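The Plates by the Red Bin: A Talk with Yolandi Matlala

Posted 1/2/01

Yolandi Matlala was already talking when I came through the door, and I'm not sure she had stopped from whatever conversation came before mine. She waved me toward the good chair, put a cup of tea in my hand, and went right on about plates. She has been thinking about plates for a long time, first as the cook for a children's lunch program and now as the person who picks out the dishes at Lernar, which sends tableware to schools and nurseries all over the area.

"People think a plate is a plate," she said. "Then they try to serve lunch to 59 children who all want the purple one."

She laughed for a good while at that, and so did I, having two of my own at home who have come to blows over a cup.

I asked how the colors came into it. Yolandi told me that her first order, years ago, was all white, and the dining room looked like a clinic. Her friend Thulani Potgieter brought over a box of mixed colors one morning in April, and she says she noticed the difference before the potatoes were even out. The children were talking about their plates, and then they were talking to each other, and she sat down (for once!) and listened.

"So I went back to the office and I said, give me pink, give me blue, give me something like cream or butter," she said. "And they said, Yolandi, that's four times the trouble. And I said, yes, it is, and I'll be the one stacking them."
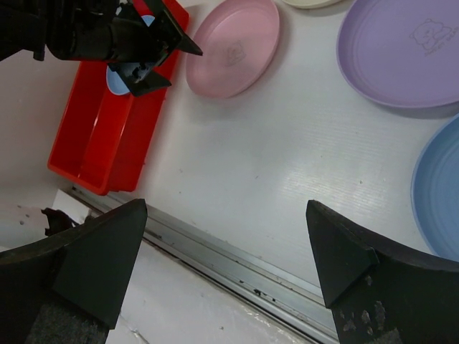

Pink, cream, purple and blue plates on the white table, with the red bin alongside.

She's fond of the little drawings, too. The purple plate with the cartoon bear is her favorite, and she'll tell you so whether you ask or not. "A child will finish the peas to get to the bear," she said. "I've seen it happen with turnips, even. I wouldn't have believed it about turnips."

We talked for some time about clearing up, a subject on which she has strong feelings. In her kitchen there was always one bin for plates and it was always the same color, so that the smallest child could be told "red" and know where to go. She doesn't like a tall bin. She likes something low that you can see into, set close to the table, and she likes it to stay put.

"My mother moved her things around every week - the spoons, the dishcloths, all of it - and I spent my whole childhood opening the wrong drawer," she said. "I promised myself I wouldn't do that to anyone."

As for how to lift a plate, she teaches it the way she was taught, with a hold on each side of the rim and no hurrying. She got up to show me with her own saucer, tea and all, and not a drop went over. One-handed is for waiters, she says, and she has swept up after a few of those.
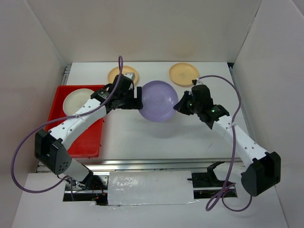 What She Would Still Like to Change

I asked if there was anything left on her list, and of course there was. She wants a green plate. She has wanted one for ages, and Bheki Pillay, who does the ordering, keeps telling her that lettuce disappears on green. "Let it disappear," she said. "They might eat it by accident."

She would also like the yellow ones to be a touch deeper, closer to egg yolk, though she admits the pale shade has grown on her and that it's kind to gravy.

By then the tea was cold and she was up again, looking for a catalog she wanted me to take home. I have it beside me now, with the corner turned down at the bowls.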